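Promotional Gifts and What People Do With Them
Project report, Business Studies, second year
Group members: Folke Engström, Shalini Thakur, Orest Didenko

1. Background

Firms give away pens, mugs, umbrellas and golf sets with their name printed on them. The money comes out of the marketing budget and is rarely followed up. Our project looked at one order placed by Gasser, a heating supplier with an office in Zeltmont, and asked whether the people who got the gifts still had them three months later.

Gasser bought two items from the catalogue firm Truvico: a folding picnic blanket with a carry strap, and a travel mug with a screw lid. Both had the Gasser name in one colour. The whole order cost 2853 euros, including set-up charges for the printing and delivery to one address. The set-up charge was paid twice, once for each item, which the office had not expected.

2. Method

We were given a list of 175 customers who had received one of the two items at the open day in June. We wrote to all of them in September with a short form. It asked which item they had been given, where it was now, how often they used it, and whether they could name the firm printed on it without looking. The last question depends on people being truthful and we had no way to check it.

Forms came back from 48 customers. Shalini typed the answers into a spreadsheet and Orest went through them a second time for mistakes. Two forms were filled in for both items, although each customer should have had only one. We kept them in and counted the first item mentioned.
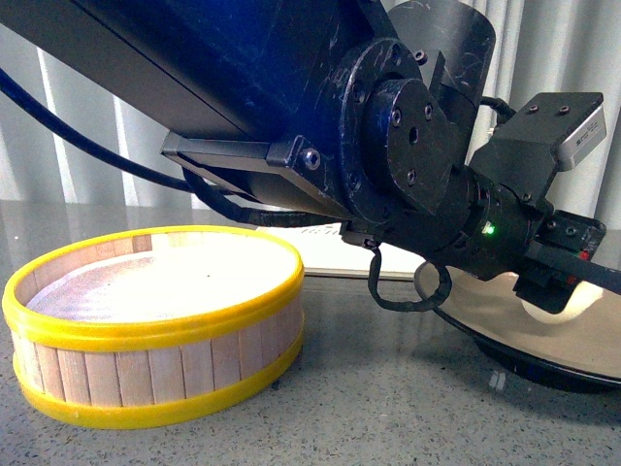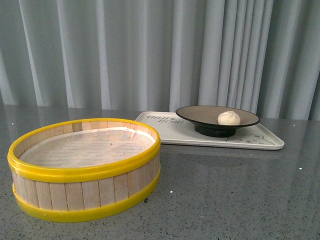
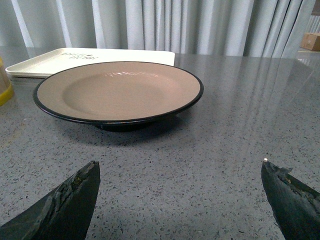
Corina Marti thought we had asked the wrong people, as anyone who comes to an open day already knows the firm, and a blanket in the boot of the car won't make them know it any better. She would have sent half of the order to households that had only asked for a quote. We could not test this with the list we had, but we agree that it limits what the results can show.

3. Results

The blanket did better than the mug. Most people who had been given a blanket still had it, usually in the car or in a cupboard by the door. Mugs had more often been passed on to someone else in the family or left at work. Several people wrote that the lid was hard to clean.

More blanket owners than mug owners could name Gasser. The print on the blanket is on the flap and shows when it is rolled up. On the mug it sits low down, where the hand goes.

The blankets made up 1470 euros of the total. We had planned to work out a cost per item still in use, but the reply rate was too low for this and we left it out.

4. Problems

The first version of the form was too long and Ottilie Koller asked us to shorten it before it went out. We also lost a week waiting for the address list. We wanted to compare prices with a second supplier, Mostard, but their catalogue only gives prices for larger orders.

5. What we would suggest

Gasser should order one item next time and pay one set-up charge. If mugs are chosen again, the print should be moved up towards the rim. A sample should be washed a few times before the order is signed. The form we used is in Appendix A and the table of answers is in Appendix B.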